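Bead evenings in Drirkville

Our bead evenings start again in January, in the upstairs room at Beaulieu. We begin at 7 in the evening and finish when the tea is finished. Everybody is welcome, also those who never threaded a bead before.

For a simple bracelet you need elastic cord and small round beads, all of one size. Please cut the cord longer than you think. Last winter I cut mine too short 2 times in one evening and the beads went under the cupboard. Before you make the knot, pull the cord gently and wait a little, so it will not become loose later on the wrist. Then lay the bracelet flat and look if the circle is even.

We still have bags of 100 and bags of 144 beads from the Stekia shop. The larger bag is enough for several bracelets if you share the colours with your neighbour at the table. Pale pink was the favourite last year, and after it the yellow ones which let the light through.

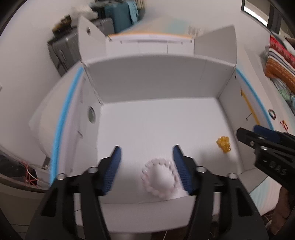
Noémie Ross wrote to me that she prefers to put a pink bracelet and an amber one together on the same arm, and she asks if we can try a mixed pattern this time. Yes, we can. Please bring small scissors and a saucer for your beads, and tell me before the end of the month if you need cord.

Ghislain MacPherson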